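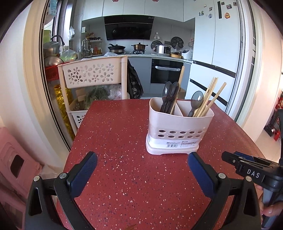 Utensil caddy on the red table.

March 13, 2024
Cella breakfast project, progress report

Good news first – the oatmeal is a hit! We've served more than 2000 bowls since September, and 40 kids now eat with us before class. I swapped the sweetened yogurt for plain with mashed banana, and I'm still hunting for a nut-free granola that doesn't cost a fortune (Otedex quoted us too high).

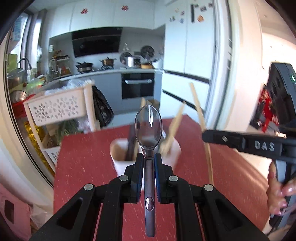

Solène Poulain tells me the portions are still too small for the older kids, and she'd like boiled eggs 2 days a week. I'm pricing those now.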